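Kalkstein bleibt Kalkstein: Notizen zur Pflege einer Marmorarbeitsplatte

01/06/2020 · Abgelegt unter: Küche, Material

Die Frage kommt per Mail inzwischen öfter als jede andere: Kann man eine Arbeitsplatte aus Marmor im Alltag benutzen, ohne sie zu ruinieren? Man kann. Man muss allerdings zwei Vorgänge auseinanderhalten, die in den meisten Ratgebern unter dem Wort Flecken zusammengefasst werden und chemisch nichts miteinander zu tun haben.

Der erste Vorgang ist die Verätzung. Marmor besteht im Wesentlichen aus Calciumcarbonat. Säure löst Calciumcarbonat, es entstehen ein lösliches Salz, Wasser und Kohlendioxid. Auf einer polierten Fläche sieht man das Ergebnis als matte Stelle, meist heller als die Umgebung, bei dunklen Sorten besonders deutlich. Zitronensaft schafft das in kurzer Zeit, Essigreiniger ebenso. Eine Imprägnierung hilft dagegen nicht. Sie sitzt in den Poren und lässt die Oberfläche selbst frei.

Der zweite Vorgang ist die Einlagerung. Öl, Rotwein, Kaffee oder Rost dringen in das Porengefüge ein und verfärben den Stein von innen. Hier wirkt die Imprägnierung, und zwar als Zeitgewinn: Die Flüssigkeit bleibt länger oben stehen und lässt sich abnehmen. 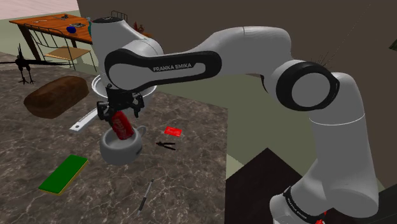

Die Säurefrage wird regelmäßig am falschen Lebensmittel diskutiert. Alle fürchten den Rotwein, dessen Farbe man sofort sieht, und übersehen die Getränke, die farblos oder hellbraun abtrocknen. Cola enthält Phosphorsäure und liegt im pH-Wert deutlich unter Kaffee. Wer eine rote Getränkedose mit dem unteren Ende voran in einen weißen Henkelbecher stellt, hält zumindest den Dosenboden vom Marmor fern; ein gewöhnlicher Untersetzer leistet dasselbe und kippt schlechter um. Kritisch ist der Ring, der sich unter einer außen benetzten Dose bildet und dort über Nacht bleibt. Er zeichnet sich am Morgen als matter Kreis ab und lässt sich nicht wegwischen, weil an dieser Stelle Material fehlt.

Ich habe im Oktober auf einem Reststück mit vier Feldern getestet: unbehandelt, einmal imprägniert, zweimal imprägniert, zweimal imprägniert und gewachst. Auf jedes Feld kam ein Tropfen Zitronensaft und daneben ein Tropfen Olivenöl, Einwirkzeit 41 Minuten. Die krumme Zahl hat keinen methodischen Grund, das Telefon klingelte. Das Reststück stammt vom Steinlager Derkska, die Imprägnierung ist die lösemittelhaltige Variante von Hodidano.

Ergebnis Zitronensaft: Verätzung auf den ersten drei Feldern, mit bloßem Auge kein Unterschied in der Stärke. Auf dem gewachsten Feld war der Rand unscharf und die Mattierung schwächer. Das Wachs wurde allerdings beim Abwischen mit warmem Wasser fleckig, in der Praxis ist das keine Lösung.

Ergebnis Olivenöl: dunkler Hof auf dem unbehandelten Feld, ein schmaler Rand nach einmaliger Behandlung, kein Befund nach der zweiten. Das zweite Auftragen lohnt sich also — sofern man den Überstand nach der angegebenen Wartezeit vollständig abnimmt. Bleibt er stehen, bildet sich ein Schleier, den man mühsam mit demselben Mittel wieder anlösen muss.

Zur Reinigung genügt ein pH-neutrales Spülmittel in geringer Dosierung, danach klares Wasser, danach ein trockenes Tuch. Der letzte Schritt wird gern ausgelassen. In Gegenden mit hartem Wasser lagert sich dann Kalk auf Kalk ab, und den Belag bekommt man mit den üblichen Entkalkern nicht herunter, ohne den Stein gleich mit anzugreifen. Ich verwende dafür eine Klinge, flach angesetzt, ohne Druck.

Für die Politur kleiner Ätzstellen gibt es Pulver auf Basis von Aluminiumoxid oder Zinnoxid. Das Pulver von Kevent kommt feucht auf einen Filz und wird in kreisenden Bewegungen bis zum Glanzschluss gearbeitet. Bei matten Flächen ist davon abzuraten, man erzeugt sonst eine blanke Insel. Dort hilft ein Schleifvlies in der passenden Körnung, zuerst an einer verdeckten Stelle.

Bleibt die Äderung. Dichte, feine weiße Adern auf braungrauem Grund haben den praktischen Vorzug, dass kleine Ätzpunkte darin optisch verschwinden. Ruhige, dunkle Partien verzeihen weniger. Beim Aufmaß lohnt es sich daher, die lebhafteste Zone der Rohplatte neben Spüle und Herd zu legen und das dem Steinmetz vor dem Zuschnitt schriftlich zu geben. 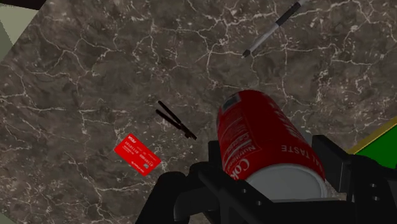

Raluca Iordache wendet per Mail ein, die Adern selbst seien das größere Risiko. Bei manchen Sorten liefen entlang der Äderung harzgefüllte Risse, und das Harz reagiere auf Hitze und Lösemittel anders als der Stein. Sie habe an ihrer eigenen Platte nach sechs Monaten eine fühlbare Kante gehabt, dort, wo regelmäßig der heiße Topf stand.

Der Einwand ist berechtigt. Ob eine Platte geharzt ist, sieht man ihr von oben selten an; auf der Rückseite findet sich dann häufig ein aufgeklebtes Glasfasernetz. Vor dem Kauf sollte man danach fragen und sich die Antwort auf dem Lieferschein vermerken lassen. Für lösemittelhaltige Imprägnierungen gilt bei geharzter Ware: Probe am Reststück, einen Tag warten, mit dem Fingernagel über die Ader fahren. Den wasserbasierten Ersatz von Pap habe ich bestellt, er kommt auf dasselbe Raster wie im Oktober.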